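4.2 What people press, and what they think they pressed

I came to the coffee corner late in the study, and I should own up to that. When Sunee Thepsuriya and I first planned the interviews we were after the big kitchen things – who fills the fridge, who wipes the worktop, where the mugs end up by Monday. Coffee was one line on the question sheet. Then Boonmee Bunnag started talking about cup sizes in the very first house we visited and kept going for twenty minutes (I have the recording, and you can hear me turning over pages trying to get back to the fridge). After that we gave it a section of its own.

The diaries gave us 1499 entries in all, and 567 of them mention a hot or iced drink made at home. That's far more than I expected! We asked people to write down the size they chose, the mug or glass they used and anything they did to the drink afterwards, such as topping it up or pouring a bit away. We didn't ask them why. Tassanee Sriwong felt that a "why" box would turn a quick note into homework, and the pilot diaries had already shown us how fast people give up on homework.

What struck me, reading them back to back, is how loosely people use the numbers. These are households that cook in millilitres and buy milk by the litre, and several of their brewers are labelled in ounces. So the number stops being an amount and turns into a name. "I'm a ten," one woman wrote, as if it were her shoe size. In another house the eight was simply "the normal one" and the twelve was "the Kongkaew mug one", after a huge blue mug from the Kongkaew garden centre that nothing smaller would fill. I love that sort of thing, and I've tried to keep people's own names in the coding wherever I could.

The layout of the buttons seems to matter here too. On a ring-shaped panel the sizes don't run along in a tidy row, and the choices about the kind of drink sit in the same circle as the choices about how much of it.

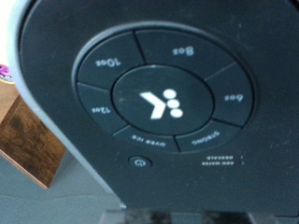
Figure 3. Control panel of a single-serve brewer, upside down. Four cup sizes (6, 8, 10 and 12oz) share the ring with OVER ICE and STRONG; the power button is separate.

Mixing the two kinds of choice in one ring caused more muddle than I'd have guessed. Some people treated STRONG as a size in its own right, somewhere between small and medium, and pressed it instead of a number. Others pressed it every time out of habit and couldn't tell us what it changed. OVER ICE came up much less, mostly in the Prarkulport flats, where Theerawat Khamphan did the visits, and it was nearly always somebody's teenager who used it.

Then there are the little words. DESCALE and ADD WATER were read in very different ways when we asked about them. A few people took ADD WATER as a friendly reminder that is always printed there, like "wash before use" on a tea towel. DESCALE was worse. Ketsara Rattanakul kept a tally of the excuses during her visits, and "I thought that was for the engineer" was her favourite. One man had a box of sachets in the cupboard, unopened, behind the rice.

I don't want to make too much of one appliance. Kettle households had their own private measures as well – a chipped line, a certain glass, "up to the flower" – and I come back to those in 4.3, along with the two homes that had a brewer and a kettle and argued about both.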